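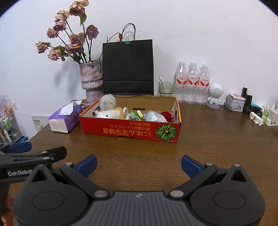 What does the Avura hand-held gripper kit cost to rent? Onley, the company behind it, charges $531 a month for a pair, with a minimum term of 2 months.

Onley opened rentals in October through its dealer Moreira, after a trial at the Namano parts warehouse. The kit is meant for small teams that want to record people picking and placing everyday goods, then use the recordings to train robot arms.

Each pair ships in a hard case with chargers and 5 sets of spare finger pads. Recording software is included – cloud storage is billed separately. Moreira says it has almost 70 kits in stock.

Damaged pads are replaced free during the rental. Other repairs go back to Onley, and the customer pays shipping one way. A purchase option is planned, but no price has been set.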